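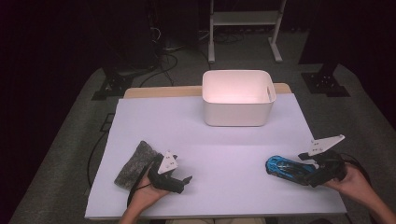
From: Silvana Toledo
To: Horville robotics club list
Date: May 4, 2020
Subject: Re: the bin task

Tomás Barreto wrote:
> Can we please settle what counts as a finished run? I logged 87 and
> Silvana logged 15, and I refuse to believe I'm that much quicker.
> Also, do both hands have to do something, or can the left one just
> keep the right one company?

You aren't quicker. You count it when the car goes over the rim. I count it when the car and the gray fuzzy thing are both in the bin and both grippers are back over the board – the rule we voted on in November, with you in the room, eating.

So yes, the left hand has to work for a living. Runs where it only hovers go in folder 2, which I have named Pranlow after your team, with affection.

Please keep the cables off the board between runs. And whoever has the spare marker plate, I'd like it back before the Okus meet.

Tomás, send me your log and I'll re-sort it tonight. Bring the 87 down gently.

Silvana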